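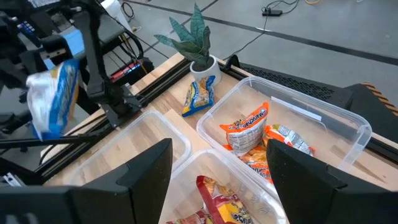 Robot software

Thread. Spent most of December and all of January on the sorting task for the two-arm cell at Favero, and I said I'd write up the software side. Posting it in pieces. The hardware is boring and I'll mostly leave it alone.

The task is snacks into bins. Noodle packs go with noodle packs, chip bags with chip bags, and so on. A person could do it while on the phone. The planner is called Sepp and the perception stack is Pemberg. Both are in-house names and neither stands for anything.

Start with perception, where most of the hours went. The bins are clear plastic. Depth sensors don't like clear plastic. You get the tabletop through the wall, or the noodles through the wall, or a hole in the depth map where the rim should be.

First version of Pemberg tried to fit a box to whatever depth came back. It worked on a bin with things in it and failed on an empty one. An empty clear bin on a pale wood table is nearly nothing as far as the depth image is concerned. The arm would plan a straight path through a wall it did not believe in.

Second version dropped depth for the bins. We segment the rim in the color image, fit a rounded rectangle to it, and use the known bin height to get the pose. The rim catches enough light to find. This is old-fashioned geometry and it has been the most reliable part of the system.

Bags are the other problem. A chip bag is shiny, crinkled, and never the same shape twice. We stopped estimating a full pose for bags. Pemberg returns a mask, a label, and a short list of grasp lines across the mask, ranked. That's all Sepp needs.

Noodle packs are close to rigid, so they do get a pose. An upright pack standing in the bin and a pack lying flat under two others need different grasps, and a bag-style grasp line is wrong for both. Two object classes, two code paths. I tried to merge them for a week and gave up.

The wrist camera always sees its own fingers. Left and right, coming up from the bottom of the image, black, taking up a good piece of the view. Early on the segmenter called them objects. Now we render the gripper model at the current joint angles and subtract that mask before anything else runs.

The rendered mask needs padding. The finger surface is a bit rough, and the model in our files is smooth. We pad by 6 pixels. Less than that and you get thin black slivers labeled as "unknown item," and Sepp dutifully tries to sort them.

Same trick for the other arm. When the other arm is holding a bag, the bag hangs in the view and looks like a perfectly good thing to pick. Pemberg asks the world model whether a mask touches a known gripper. If it does, the item is tagged as held and Sepp skips it.

Held items still count as obstacles. That was a separate bug. We tagged the bag as held, removed it from the pick list, and also removed it from the collision scene, because one function did both. Split them. If you are writing something like this, keep "can I pick it" and "can I hit it" in different tables from day one.

A held bag gets modeled as a capsule hanging from the fingertips, wider than the real bag. It swings and tilts, and we don't track that. The capsule covers it and costs some free space.

On to planning. Sepp is a task planner on top with a sampling-based motion planner under it. The top layer picks an item, an arm, and a target bin. The lower layer finds a path or gives up after 800 ms. Giving up is normal and not logged as an error.

The arms share the middle of the table. We tried planning both jointly and the solve times were all over the place. Now there is a lock on the shared region. One arm holds it, the other works its own side or waits. It's slower on paper. In practice the cycle time is steadier and I can read the logs.

The lock has a timeout and a release pose. If an arm holding the lock fails a plan, it backs out along the path it came in on, then releases. Backing out along the known path matters with bins. A fresh plan from inside a bin will sometimes go looking for a clever exit.

Static scene: table, rails, mesh panel along the far side, the equipment by the right edge, the plant. Yes, the plant is in the collision scene. The leaves are a cone sitting on a cylinder. It's there to have something in the workspace that isn't a box and isn't to be sorted.

The plant turned up a good perception bug too. A small yellow bag lying in front of a white pot got merged with the pot, and the grasp line ran across both. Fix was to project the static models into the image first and cut them out, same as with the fingers. By that point we had three masks doing the same job and I finally wrote one function for it.

Control is short. Joint impedance for moves, stiffness turned down for the last bit of approach and for anything inside a bin. Grip force depends on the label. Noodle packs can take more. Chip bags are closed to a width, not to a force - force control on a bag of air just keeps squeezing.

Grasp check is finger width plus one wrist image after the lift. Width alone fooled us with bags, because a pinched corner is almost as thin as no bag at all. The image check is cheap and catches that.

Tooling is the part I'd keep if I had to throw out the rest. Every pick writes a record: wrist image, masks, chosen grasp, plan, joint trace, result. There's a viewer that scrubs through a record with the planner's collision scene drawn over the image. Most bugs in this thread were found by looking at that overlay for a minute.

We also replay. Take 2000 stored records, run the current Pemberg build over them, and diff the masks against the last build. It runs each night and the diff page is the first thing I open in the morning. No arm has to move for that, so it keeps going when the cell is down.

Before a build goes on the cell at Brornerura it has to get through 72 sim episodes with no collision. Sim is poor at bags. It is fine at locks, timeouts and backing out, and those are what the gate is for.

Known open items. Stacked noodle packs: the bottom one is often visible only through the bin wall, and Pemberg reports a good-looking pose for something that can't be reached from there. Sepp then tries it. Right now there's a rule that says pick the top one first, and "top" is decided by mask overlap, so it's wrong sometimes.

Also open: printing on the packs seen through plastic. Reads fine to a person, drops the label confidence a lot. More training images with a bin wall in the way would probably help. Haven't collected them yet.

Next up is letting the arms hand an item across the middle without both needing the lock. Sepp has no idea what a handover is at the moment. I'll add to this thread when it does.

Last updated: 1st February

Print this page
E-mail this page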